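3 min read

Ticket: washstand sorting set, bottles won't stay upright in basket
Opened 28/11/2019 by Atieno Makokha
Product: Stenard basket and tray set, used with Brovberg clear rack
Status: open

Reported problem
Customer says small bottles tip over once they're moved out of the rack and into the basket. Asks for a replacement basket because the floor "must be warped."

Entry 1 - Toon Postma
I doubt it. Every second basket ticket blames the floor, and I have yet to see a warped one. Asked the customer to set the basket on a flat counter, empty, and press each corner. No rocking. That should have ended it, but she wants a basket anyway.

Entry 2 - Toon Postma
Customer has now read on the Temora forum that you fix this by lining the basket with a folded cloth. I don't believe that either. A cloth gives you a soft, lumpy floor, and a narrow bottle likes that even less. Tried it here with our own set. With the cloth in, the bottles leaned. With it out they stood until I carried the basket across the room, and then two went over.

Entry 3 - Atieno Makokha
Could it be the slots? A bottle with a small base might catch on an edge.

Entry 4 - Toon Postma
Could be, but I'd want to see it happen before I write it down. The leaflet says the basket holds "up to 80 small items," and I'd like to meet whoever tested that. What I do accept is that the rack holds bottles up in a row and a basket doesn't. It's a basket. Tray, rack, basket and pink-capped bottles on the bench:

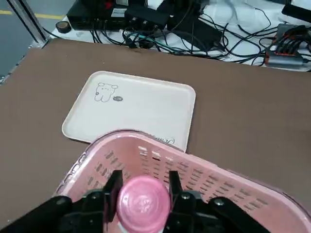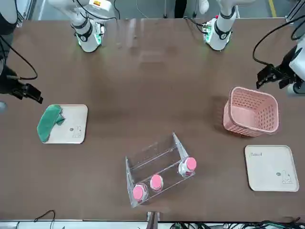
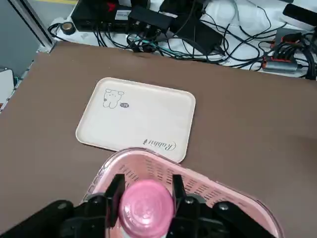 My advice for now is to leave the bottles in the rack and use the basket for cotton pads, combs and other things that can lie down. If she insists on bottles in there, pack them close so they prop each other up. I'm not approving a replacement until someone shows me a basket that rocks.

Entry 5 - Atieno Makokha
Sent that to the customer, a bit more politely. She will try it and write back. Leaving this open.

Comments

adomaitis_fan: Same trouble since August. Packing them close helped, until I took one out.

L.K.: The cloth works fine for me - use a thin one.

Toon Postma: How thin? And have you carried it anywhere?

Contact us | Copyright Stenard Support | Back to top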